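Jamora Round Timer - Setting Up for Boxing Training

4. Setting round and rest times
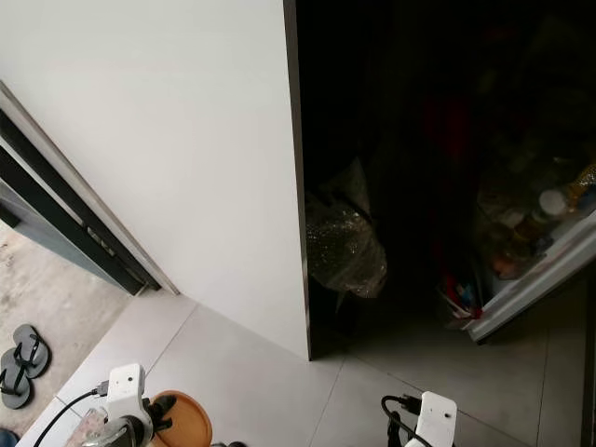 Nimal Seveniratne finds it easier to set the rest period first - the timer then opens on the round screen.

1. Hold MODE until the display blinks.
2. Press UP or DOWN to set rest, up to 270 seconds.
3. Press MODE, then set the round the same way.
4. Choose up to 25 rounds and press START.

Note: The warning beep sounds 11 seconds before the bell.

Caution: Do not hang the timer from the heavy bag chain.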